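Lining a cabinet or cubby with peel and stick wallpaper

Quick writeup, been asked for this a few times now. Works for bookcases, the inside of a hutch, closet cubbies, any open-front box. Afternoon job if you don't rush the corners. I rushed the corners on my first one.

What you need
Peel and stick paper, one roll does most small cabinets
Tape measure, pencil, long metal ruler
Sharp knife plus spare blades
Plastic smoother or an old gift card wrapped in a sock
Dish soap, rag, a pin

Clean first. Warm water, drop of dish soap, wipe again with plain water. Let it dry all the way. Greasy kitchen cabinets need two rounds. Paper won't hold on dust, so get into the back corners with an old toothbrush.

Fresh paint? Wait. I did my hutch in May, four days after painting, and the paint came off with the paper when I moved a piece. Three weeks is what Lamisi Quartey told me afterwards and I've stuck to it.

Measure every panel on its own. Boxes are never square. Mine was a half inch wider at the front than the back. Write the sizes on the back of each cut piece with an arrow for up, otherwise you will put one in upside down.

Pick the pattern before you cut anything. Big flowers look great but eat paper, you lose a chunk of every strip lining them up. Small vines are forgiving. You can mix the two, big print on the walls and something quiet on the floor. Keep the backgrounds close in color, all pale is easiest.
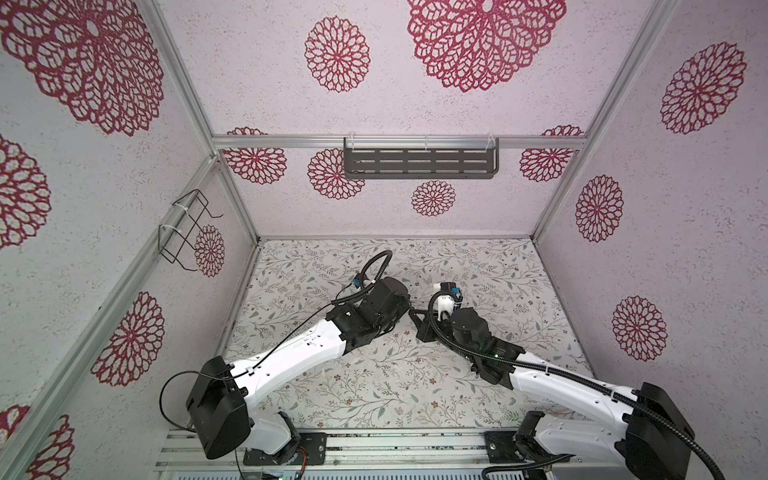

Large crimson flowers on the walls and upper panel, small leafy vines on the floor.

Order matters. Top first, then back, then sides, floor last. Cut the top and back a half inch over so they wrap onto the next panel, then the side pieces get cut exact and cover that overlap. Seams hide right in the corner.

Sticking it down
Peel two inches of backing, no more. Line up the top edge, press from the middle out. Pull the backing down with one hand, smooth with the other. Slow. If it goes crooked lift it right away and go again, most papers let you do that two or three times before the corners stretch.

Bubbles: small ones, prick with the pin and press flat. Big ones, lift and redo. Don't slice them, the cut shows.

Corners: push the paper in with the edge of the ruler, then run the knife along it. New blade for every panel. A dull one tears teh pattern and there's no fixing that.

Shelf pin holes, just feel for them with a fingertip and poke through from the front.

Floor piece gets the most wear. Kaja Strazds puts a sheet of clear shelf liner over hers, good idea if you're sliding jars around.

Leave the doors open overnight before loading it back up. An edge that lifts later, warm it with a hair dryer on low and press for a minute. Save your scraps for patching, rolled not folded.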